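Chore robots still slow on the small stuff, Bostetton trial finds

Machines can tidy a room. Just not very fast, and not if you move the chairs.

That's the short version from Bostetton, where the Grerkby project put out its first set of numbers this October after a long summer of picking things up and putting them down again. Cups, books, socks, shop tags, loose fruit. Out of 2,434 attempts, 1,969 ended with the item where it was supposed to go. The rest were drops, misses, wrong shelf, or the software just gave up and waited.

Filletti, the home goods chain, paid for part of the work and wants to know if a machine can restock low shelves overnight. Answer so far is maybe. Boxes went fine. Soft packs did not, they slump and the fingers close on nothing.

Household jobs were a mixed bag too. Wiping a flat table, good. Folding towels, okay if the towel starts out flat. Watering plants was dropped from the list early on after too many spills.

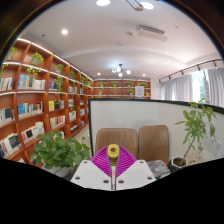

So can you buy one that does the whole house yet?

Not for a normal home. What's on sale handles one or two jobs each, mostly floors, and the machines that try everything still need a person close by to step in.

Speed is the other problem. Clearing a small table of mixed items took the Grerkby machine 695 seconds on its best run. The project's own staff did the same table in 33. Nobody at the store is going to wait that long for a shelf, a Filletti spokesperson said, though the chain is staying in for a second round.

Seneviratne, the software firm that handles the training side, says more practice data is the fix and that rooms with a lot going on are where the gains will come from. Bookcases, potted plants, furniture in the way, uneven light. Its earlier systems learned mostly at bare tables and it showed as soon as they got moved somewhere lived in.

Round two adds dishes, laundry sorting and a checkout counter. Also more glass, which the first round mostly avoided. Testing starts at 7 a.m. most days and runs til the store opens.

No price has been set for anything, and Grerkby says its not planing to sell a machine itself. Second set of results due in spring.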